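May, bench notes, Nekinier hand-held gripper kit (evaluation unit)

Picking up from Roscoe's page. He got as far as the unboxing and then wrote "seems fine," a review in the finest Roscoe Tran tradition. I have the kit until the loan runs out, and then Marisol has to tell Radebe yes or no. Radebe is the reseller. They call twice a week to ask how we are enjoying it.

What's in the case: left and right gripper, cables, a dock, the license dongle, and a quick start card printed on both sides, one of which is warranty. The real manual is a download. The download wants an account. The account wants a purchase order number. Jin-sol made one up and it was accepted, so there is a finding for the security section.

9:40. Pairing. Left came up first try. Right came up as left. Swapped the cables at the dock, now both are right. Power cycled everything, went for coffee, came back to one of each. Did nothing to deserve it. Writing down the order that worked: dock on, wait for the tone, plug left, wait for the second tone, plug right. The card has you plug both in first. Don't.

10:30. Calibration. Open fully, close fully, hold, repeat until the bar fills. Takes about 30 seconds a side if you squeeze evenly and a good deal longer if you squeeze like me. The trigger return is stiff on the right one. Roscoe says it's stiff on the left one. Yurani says they are the same and we should both go to the gym.

Fabric tasks. This is the part we care about, because the Festau pair we already own is perfectly good on boxes and bottles and hopeless on anything that flops. The Nekinier brochure has a page on textiles with a very happy dish towel on it. So: tote bag, flat on table, take hold of the near corners, lift, fold away from you, release. Then the same with the straps in the way, as straps will be.

Notes from the morning runs:

Thin cotton pinches well as long as the finger plates come in low. Come in steep and the tip skates over the cloth and you end up petting it.

Pressing down first and then closing works better than closing as you go. You get a small bunch of fabric to bite on. Ugly fold, solid grip.

Straps are a menace. The left plate picked up a strap along with the corner and the fold came out as a sort of hammock. Logged it as a fail. Jin-sol wanted "partial." We don't have a partial column, and I'm not adding one for a hammock.

Cable strain. Both cables leave the grippers and run back along the wrist, and by the end of a long set I had started holding my arms to suit them. Rosaura taped hers to her sleeve and was much happier. Radebe sells a sleeve for this. Of course they do. Tape stays for now.

Score before lunch was 70 percent clean folds with the straps tucked under the bag. With the straps on top I stopped keeping score after a while and just practiced. Will run that properly with Yurani logging, so that the person with the grudge isn't also the person with the clipboard. 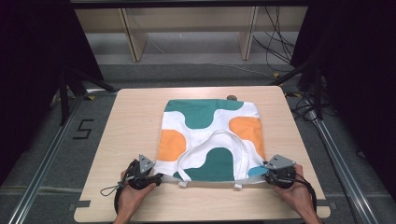

Near corners pinned, straps on top. Station 5.

1:15. Same task, slower. Corner pickup is fine when I stop trying to be quick about it. The flat triangular face on the finger plate gives you something to sight along, and I'd miss it going back to the Festau, whose fingertips are round and tell you nothing. One point to Nekinier, grudgingly.

Software: Triser imports the session files without complaint. It does label every session "Untitled Session," including the ones I titled. Rosaura has a rename script. The gripper width trace looks smooth to me, no dropouts that I could find by scrolling. She is going to check timestamps against the video, since scrolling isn't a method.

2 firmware updates offered so far. Took the first, declined the second, because the release notes said "improvements" and nothing else and I would like one whole day on the same version. Please nobody click it.

Questions for Radebe, Marisol to send:
Are finger plates sold separately, and at what price? The quote says "consumable" and then doesn't list them.
Is the dongle per seat or per dock?
Is there a longer cable?
Can the pairing order be fixed in software, or do we tape the instructions to the dock?

Where I've landed for the moment: better than what we have on cloth, no better on anything rigid, and priced as if it were better on both. If the plates turn out to be cheap I'd say keep it. If they come out anything like the sleeve, I'd send it back and live with the hammocks.

To do: straps-on-top set with Yurani. Pillowcase. The thick canvas bag, if Roscoe has finished carrying his lunch in it. Put the right gripper back on the dock the right way around, whoever that was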